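Flalell, week two: brick examples

The Flalell set needs demonstrations of one small skill: close on a single red brick over a studded gray baseplate, lift, move away, stop. I drive the gripper by hand through the Stornine controller and record each run as one episode. The target for this round is 30 episodes per start pose, with 6 start poses.

Most of my time goes into the approach. The camera looks down past both fingers, so the brick should come into view between the tips early and stay there.

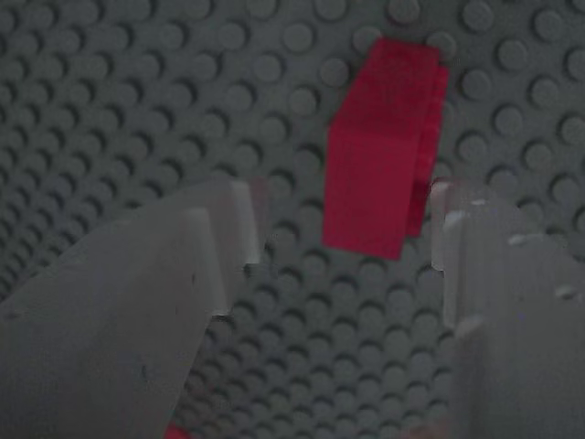
I had been rushing this part. In the first batch the approach took so few steps that the policy learned to dive, and it closed on studs as often as on the brick. I now hold the approach speed at 20 percent and accept longer files.

Closing is the other place where the labels go bad. I used to mark "grasp" at the moment I sent the close command. The fingers reach the brick some steps later, and that gap varies with the angle of approach. The Plirier tool lets me move the label by hand, so it now sits on the first step where both fingers touch — tedious, but consistent.

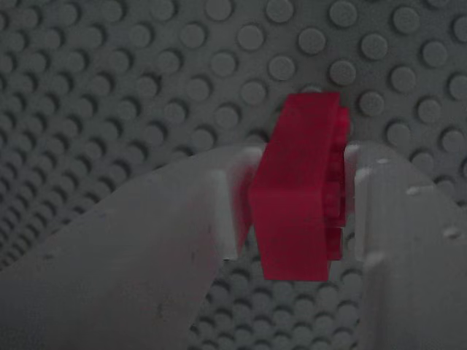 An episode is kept if the brick stays between the fingers for 30 steps after that label. Slips go in a separate folder. I don't delete them, as the Kavanagh trainer can take failures as negative examples, and I plan to try that in August.

One open problem is what the camera sees away from the plate. Those views have little in common with the rest, and I haven't decided whether to trim them or keep them so the model learns to get back.

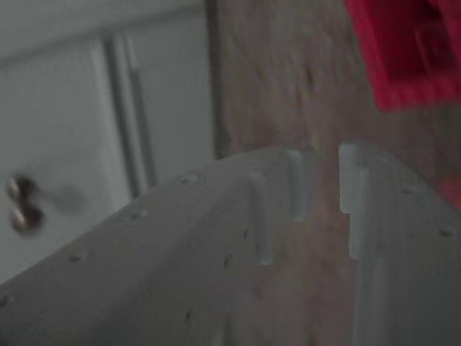
Off the plate: cabinet front at left, something red in the top corner.

For now they stay in, tagged "away". Next job is the remaining start poses, then a retrain from scratch on the corrected labels.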